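Tededdale estrena las bolsas de bienvenida para sus nuevos vecinos

24 de mayo de 2025

¡Ya están aquí! La asociación vecinal Skasura empezó a repartir esta mañana las bolsas de bienvenida para quienes se han mudado al barrio de Tededdale desde abril, y la acogida en el local de la calle Ferri ha sido estupenda. A mediodía ya se habían entregado 24, y quedan muchas más preparadas en las estanterías del fondo.

La idea es sencilla y nos encanta: quien llega a un piso vacío suele tener la cocina llena de cajas y ni una gota de jabón para fregar el primer plato. Por eso dentro de la bolsita de arpillera, con sus asas de cuerda color crema y un forro estampado en rojo, verde y blanco que alegra a cualquiera, van varias botellas para los primeros días, entre ellas un detergente para vajilla con tapón rojo.
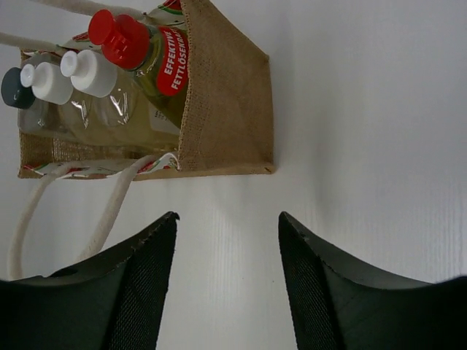 Cómo conseguir la tuya

Las bolsas son gratuitas y se entrega una por hogar. Basta con pasar por el local con el contrato de alquiler o el recibo de la luz, de lunes a viernes por la tarde. Para este año hay previstas 400, pagadas con los 864 euros de la rifa de primavera y con las donaciones de la droguería Drusiteo (¡gracias otra vez!).

«La gente entra a por la bolsa y se queda media hora charlando», cuenta encantada Elisa Vitale, coordinadora del reparto. Quien quiera echar una mano llenando bolsas puede apuntarse en el mismo local.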